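How a Folding Umbrella Gets Small

A full-size umbrella is as long as your arm or longer. A folding umbrella does the same job but fits in a backpack. The difference is in the shaft and the ribs. This page explains the parts, how they move, and how to fold and store an umbrella so that it lasts.

The parts

The shaft is the pole in the middle. On a folding umbrella it is made of tubes, each one a little narrower than the next, so that one slides inside another. This is called telescoping. A small spring catch clicks into a hole and holds the tubes in place when the shaft is pulled out.

The runner is the collar that slides up and down the shaft. When you push the runner up, the umbrella opens. When you pull it down, the umbrella closes.

The ribs are the thin arms under the cloth. Many folding umbrellas have eight. Each rib has joints in it, like the joints in your finger, and that is why it can bend back on itself. The stretchers are shorter arms that join the ribs to the runner and push them outward.

The canopy is the cloth. It is cut as a set of triangles sewn together, usually one triangle for each gap between ribs. Polyester and nylon are common. Both are woven tightly and often have a coating that makes water roll off in drops.

The strap is the strip of cloth sewn to the edge of the canopy. It wraps around the folded umbrella and fastens with a snap or a hook-and-loop patch.

What happens when it opens

First the shaft gets longer. Then the runner goes up, the stretchers swing out, and the ribs straighten. The cloth is pulled tight over the ribs. Tight cloth sheds water better than loose cloth, which sags and makes puddles.

The Manalo umbrella in the Brundamgate children's workshop has a spring that does all of this when a button is pressed. Closing it takes more effort, as you have to squeeze the spring short again. The Zolard next to it has no button and is opened by hand. It has fewer parts and weighs 289 grams, a little more than a can of soup with some of the soup poured out.

How to fold one

1. Close the ribs and push the shaft in until it stops. Point it away from your face and away from other people.
2. Shake the cloth so the triangles hang free between the ribs.
3. Pull each triangle out flat, then lay them all over in the same direction, like pages in a book.
4. Turn the umbrella in one hand and smooth the cloth around it with the other.
5. Wrap the strap and fasten it.

If the cloth is wet, open the umbrella and let it dry first. Water left in the folds can rust the metal joints and let mildew grow on the stitching.

Storing a lot of them

Folded umbrellas are close to the shape of a short stick — easy to lay side by side. A row makes it easy to see which ones are missing a strap or have a rib poking out. The lost property room in Lovthorpe has 1,000 tags for labeling things people leave behind, and umbrellas use up more of them than gloves do. Each umbrella there gets 2 tags, one on the handle and one on the strap. Black ones are the hardest to tell apart, so the tag also lists the shape of the handle and the kind of fastener.

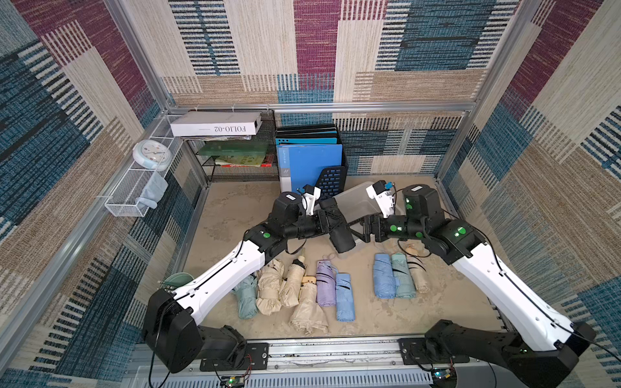 A tag should be tied on with a loose loop. A tight one presses into the cloth and can leave a crease that does not come out.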